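**Barby s2 finale – did they rush it??**

**omolara_o**
ok just finished. Ten episodes and they wrap up the custody thing in what, one scene? In a car park? I liked it on the whole but that was FAST. Also no Vashisht at all after ep 8, did I miss somthing

**teatimetelly**
You didn't. He walks out of the surgery and is never mentioned again. Reckon the actor had another job on.

**Ikik**
Disagree re the car park. Best scene of the series. No music, two people who can't look at each other. If they'd dragged it out over another hour you'd all be moaning about that instead

**omolara_o**
fair but I'd have taken 20 mins less of the sister's wedding

**Ikik**
the wedding was funny!! the uncle and the marquee

**teatimetelly**
Wedding was filler. Series 1 had 13 episodes and didn't waste one. Cut it to 10 and somehow there's more padding – explain that.

**Isatia**
Is there a series 3 or not? Heard April, then heard it was cancelled, then my mum said she read it was moving channel. Not holding my breath.

**omolara_o**
nothing announced. the last shot has to be a set up though, the phone ringing and she just leaves it

**teatimetelly**
Or it's an ending. Things are allowed to end.

**Ikik**
200 quid says it was the dad calling

**teatimetelly**
You haven't got 200 quid.

**omolara_o**
lol. rewatching ep 8 tonight for the Vashisht bit, will report back. got it on in the backround while I get on with stuff

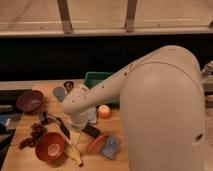
**Babita Singhal**
Watch the bit at reception in ep 8, he hands over his keys and says he's going to his brother's. Easy to miss, they talk over it. Still a rubbish way to write him out and I'd have kept him over the sister any day.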